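Visit to the Tapia store and depot, Sturnstead

Our group spent the morning of April 5, 2025 at Tapia's Sturnstead site, where shelf filling in the drinks section was handed over to robot arms in February. The shop is in front and the depot is behind it, joined by a wide rubber door.

The depot came first. Cartons arrive from Tadville before opening and are still cut open by hand. Staff put the bottles into trays, and the Tumer units take them from there. There are 13 units on site and they cover 69 shelf bays between them. The rest of the shop is filled by people, as before.

The site employs 40 people and the manager told us no one was let go. What has changed is the shifts. The night fill team is smaller, and most of those who left it now work days, on the service desk or checking dates. Several said they slept better. One missed the night loading on her pay, and she was still annoyed about how little notice she got - two weeks, by her account.

Two people per shift look after the units. They had four days of training and carry a tablet that shows which bay needs help. Fallen bottles are the usual call, and they would like the alerts to be quieter.

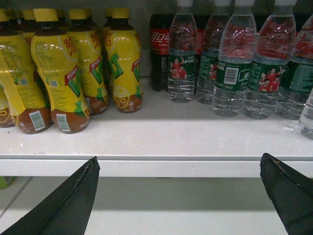
Who decides what goes on the shelf now?
The department staff still do. They set the layout for each bay on the tablet, and the units work to that layout until someone changes it.

We finished in the lunch room, where the new roster was pinned up next to the old one. Parking is at the rear, off the depot lane.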